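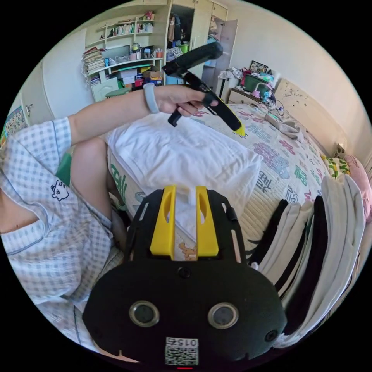 Shop notebook, Juline retail fit-out
26 July 2021

Gelau Center, unit 2120: splitting the old shoe store

Long day with the model and a longer phone call with Fusa, so I'm writing this while it's fresh and I still have coffee. Those of you who weren't in on the earlier talks can start with the next bit, everybody else can skip to the storefront.

Where we are. Fusa owns the center and would like unit 2120 earning rent again. The shoe store had the whole thing, 40 feet of frontage on the upper level and a very deep floor behind it, and the leasing people have been trying to find one tenant to take it as is. They've had tours and they've had nice conversations, and what they keep hearing is that the front is lovely and the back is too much. So the question they brought us is whether the unit can be cut into a pair of shops that both feel like real shops, with a bit of shared storage behind, and whether that can be done without touching the sprinkler main. I like this kind of problem a great deal, more than is probably good for my schedule!

The model. I rebuilt it in foam board at the bigger scale, after everyone squinted at the last one. The mall corridor is on there now too, with the railing and the escalator landing, and I'm so glad I took the trouble. With the corridor in place you see right away that people coming off the escalator are facing the left half of the storefront and have their backs half turned to the right half. On the flat plan the two halves look like equals. They aren't, and a tenant paying the same rent per foot for the right side would work that out in a week.

What I tried, in order:

Straight wall down the middle. Easy to build, easy to draw, and the right-hand shop turns into a hallway with a cash register at the end. I left it in the model through lunch to see if I'd warm to it and I did not.

Wall moved over toward the right, so the left shop gets the wider front. Better for the left, worse for the right, and the column ends up standing inside the narrower doorway. I suppose somebody could wrap it in mirror and put a bench around it. I have seen that done and I have also seen people walk into it.

Wall with a kink. It starts at the column, so the column disappears into the thickness, then angles over behind the first fixtures and runs straight to the back. The left shop has the wide front and gives up some depth, the right shop has the narrow front and opens out as you go in. This is the one. It gives a shopper on the right something to walk toward, and the left tenant doesn't have a dark corner to heat and light and ignore.

Gebremedhin came over with his lamp and we looked at all of these from corridor height, crouched down with our chins practically on the bench. He thinks the kink should start a little farther back so that the display window on the right reads as flat. I moved it and he's right, it looks calmer. I've marked the new position on the board in pencil, and the old position is still on there in red, so please go by the pencil.
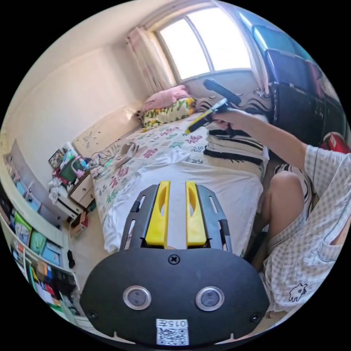
Photo: Juline

Storefront notes. The landlord's criteria book for Gelau wants a solid bulkhead over every storefront with the sign centered on it. That's fine when there's one sign. With two tenants on one opening we'd have two signs fighting over one bulkhead, and the book doesn't say what happens then. I asked Fusa and the answer was more or less "propose something," which I take as an invitation. My proposal is a pier at the column line, same stone as the corridor base, running up through the bulkhead and standing slightly proud of it. Then each sign is centered on its own piece and the book is satisfied, to the letter anyway. Gebremedhin would prefer the pier in painted metal. I've told him I'll make both for the model and we can argue with the real thing in front of us.

The rolling grilles are going to be more trouble than the wall. The existing grille runs the full opening on one motor, and the housing sits tight under the duct. Two grilles means two housings, and unless the new ones are slimmer we lose ceiling height right at the door, where it hurts most. I've asked for the dimension of the slim housing from the supplier and have a polite email back that does not contain it. Will ask again.

Side question about unit 3406. Fusa mentioned it almost in passing, at the end of the call when I already had my pencil down. It's on the top level by the food court, and the chain that was in there has left the lighting track and most of the wall panels. They wondered if the panels could come down and be used in 2120 for the back storage area. I'm for it in principle, it seems a shame to buy new for a stockroom, but we'd have to see how they're hung before anyone promises anything. If they're on clips we're in luck. If they're glued we'll get them off in pieces and the saving goes away. Fusa also said 3406 has a small office with a sink, and I did wonder out loud whether it could serve as the site office while the work's going on, and there was a pause, and then they said they'd think about it. I'd count that as a maybe.

Vida. For anyone who hasn't met them yet, Vida is the stationery and gift shop that has been trading off a cart near the lower entrance, and they're the leading candidate for the right-hand unit. I had a good long talk with the owner last week and liked her very much. She's worried about going from a cart to a shop, and mostly she's worried about the stretch between signing and opening, when she'd be paying for the fit-out and still running the cart. She asked if the front part could open ahead of the rest. I said I'd look, and having looked, I think it could, provided the kinked wall goes up full length first and we hang a temporary partition across her unit behind the first fixtures. The fire people would need to see that drawn. It would add cost, and I've put 10 percent on the partition line for now as a placeholder. Please don't quote that number to anyone outside the shop, it came out of my head and has no better parent than that.

She also asked for a window seat. I told her the criteria book wouldn't love it and then went home and sketched three of them. The best is the plainest, a deep sill at the display window that works as a shelf on weekdays and a perch for a tired husband the rest of the time. If the kink moves back as Gebremedhin wants, there's just room for it.

Materials used today: the last of the thick foam board (I've ordered more, the gray this time), a good deal of basswood strip for the railing, and nearly all the white glue. The hot wire cutter is dragging to the left again. I cleaned the wire and re-tensioned it, and it behaved for the short cuts and wandered on the long ones, so the back wall of the model has a belly in it — ignore that, the real wall is straight. If somebody has the patience to look at the table fence I'd be grateful. I've run out of mine.

Still open:

Slim grille housing dimension. Mine.

Sprinkler main, exact height over the kink. We have it from the old drawings, and the old drawings also show a staircase that isn't there, so I'd like it measured on site. Gebremedhin has offered to go up the ladder.

Panels in 3406, clips or glue. Whoever is at Gelau next, take a flat screwdriver and look behind the bottom edge of one.

Stone pier and metal pier for the model. I'll start on the stone one tomorrow morning, with a scrap of the gray card and some of that speckle paint if the can hasn't dried out.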